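Search this site... Search Go

Ekent 2-seat sofa, gray – review after a winter with it

Bought in December to replace a Smits that sagged in the middle. Paid 810 with delivery. The Derton was my other choice but too deep for our living room, my feet stuck out like a kid's.

Delivery was ok. Two boxes, one dented, nothing broken. Legs screw on by hand, back bolts to the seat. Hex key in the bag is junk, use your own. I was done in 42 minutes and that includes hunting for a bolt I was kneeling on.

Comfort – firm. Really firm the first month, I almost sent it back. Its better now. Seat is a good height for getting up again, arms are too hard to nap on without a pillow. My back likes it more than my neck does.

Fabric is the part I'd buy again. Tight weave, doesn't snag, coffee came out with dish soap and cold water. Shows crumbs and pale hair though. Ours gets sat on, eaten on and used as a laundry shelf, so no kid gloves.

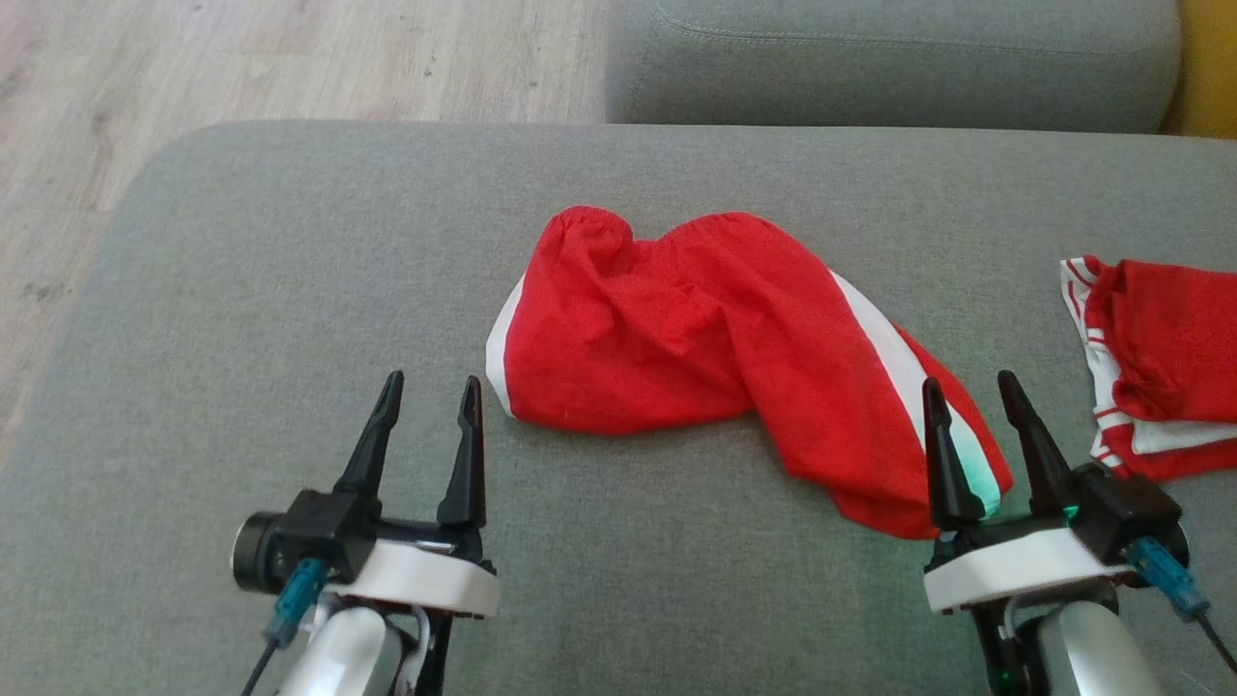
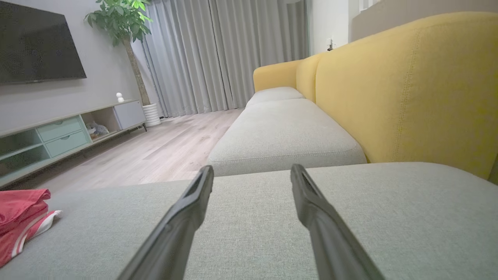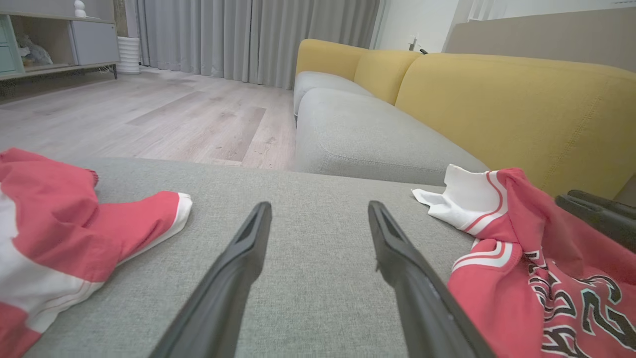
Gray fabric, red clothes on it, a normal day here.

What I don't like

Back cushions slide. Every evening I push them back in. A strip of rug gripper underneath helped some, should of come with it.

Covers on the seat don't come off. You have to spot clean, and the care leaflet is one paragraph about not using bleach. Ukden sells a loose cover for roughly 100 but the color is off and it bunches at the corners. Returned mine.

One leg creaks when you sit down hard. Tightened it twice, still creaks. Customer service wrote back fast and offered a new leg, which hasnt shown up yet. Will update if it does.

Worth it? For the price, yes, if you like a firm seat. Try it in a store first – ten minutes at least. 4 out of 5.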